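Letix
Trays, Tubs & Table Gear

Home > Wash-Up > Trays > Flondport Wash Tray, Black

Flondport Wash Tray, Black
Item 1125
In stock. Leaves the warehouse when the truck does.

It's a tray. It holds water. You can wash things in it, and when you're done you can pour the water out and put it on a shelf with the other trays. We have sold it for years under that description and the complaints have been few.

For those who need more to go on, the Flondport is a rectangular black tray with raised, rounded rims and rounded corners, meant for washing small things on a table when the sink is too far away, too full, or belongs to somebody else. Brushes, jar lids, seed pots, paint rollers, the parts of the coffee maker that you've been pretending come clean on their own. It is shallow on purpose. If you want to wash a dog, please see our tubs.

Why shallow

Because water is heavy and tables have feelings. A deep basin invites you to fill it, and then you have a deep basin full of water in the middle of the room and a decision to make about how to move it. The Flondport wants enough water to cover the floor of the tray, plus a sponge. That's plenty for scrubbing. If you find yourself adding more, you're soaking, and soaking is a job for the Cârstea Deep Tub (see bottom of page).

Why black

We get asked for white. We made a white one. After one season of beets and boot polish it looked like a map of somewhere you wouldn't want to live. We sold the last of them in December at a price I'd rather not repeat. Black has stayed in the range ever since. It does show water spots when it dries, so wipe it if that bothers you. The finish is glossy and will tell on you.

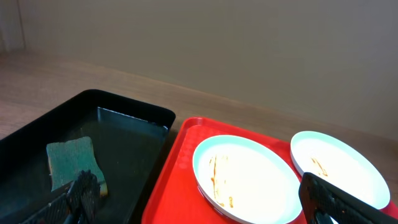 Flondport Wash Tray with a little water and a scrub sponge. Sponge sold separately, table not sold at all.

Setting it up

Put the tray on a flat table. Add water from a jug. Most people try to fill it at the tap and carry it across the room, and most people then go looking for a mop. A jug takes two trips and you stay dry.

Lay an old towel under the tray if you care about your table. If it's a work table that has already been through a few things, skip the towel.

Scrub over the water, keeping the piece low. The rims catch a fair amount of splash, though they can't help you if you shake things off like a wet umbrella. Gritty stuff will sink to the bottom and stay there so long as you don't stir it. Change the water when you can no longer see what you dropped in it, which in a black tray is sooner than you'd think.

To empty, scoop out most of the water with a cup first, then tip the rest from a corner. The corners are rounded and pour well enough. They are not a spout, and we've never said they were, whatever the old catalog had on page 4.

About sponges

Use the ordinary kind with a scouring side. Green side for the mess, soft side for the tray itself. Please don't take the scouring side to the inside of the tray and then write to us about the shine. We know what happened to the shine.

Don't leave the sponge sitting in the water overnight either. The tray won't mind but you will.

What it's not for

Oven use. Boiling water. Paint stripper. Sledding (a customer in Trorngate got down the hill fine, he said, but did not enjoy the stop). It isn't rated for serving food, so find something else for the potato salad.

Two trays are better than one

If you have the table for it, put a second tray beside the first and use it for rinsing or for parking whatever's already clean. We don't offer a discount on the pair. We tried it and people bought pairs, split them with a neighbor, and then both wrote in to say they'd only received one.

Care

Rinse, wipe, stack. Trays nest inside each other, and if you nest them wet they will stick together with real conviction. Run warm water over the outside of the bottom one and twist. Do not use a screwdriver. Replacement trays are full price.

What customers have told us

"Bought it for paint brushes. My husband now uses it for bike parts. Bought another one for paint brushes."
Viorica Barbu

"Does what it says. I would have liked a handle."
Relu Pîrvu

We looked into a handle. It made the tray harder to stack and easier to carry full of water, and we've covered how that goes.

Questions we get a lot

Does it come with a lid?
No. You could put another tray upside down on top, and people do, but it's only resting there.

Will it fit in my sink?
Measure your sink. Then measure the tray at our counter, or ask us and we'll read you the numbers off the label. We've given up guessing about other people's sinks.

Can I leave it outside?
Yes, empty and upside down. Right side up it becomes a birdbath, and then you have birds.

Is there a smaller one?
Item 400, the half tray. Same shape, less of it. Good for one pair of hands and very little ambition.

Goes with

Cârstea Deep Tub, for soaking and regret
Half Tray, Black, item 400
Scrub sponges, item 126
Pouring jug, plain

Returns

Send it back clean. You have the perfect thing to wash it in.

Page last updated Jun 21, 2026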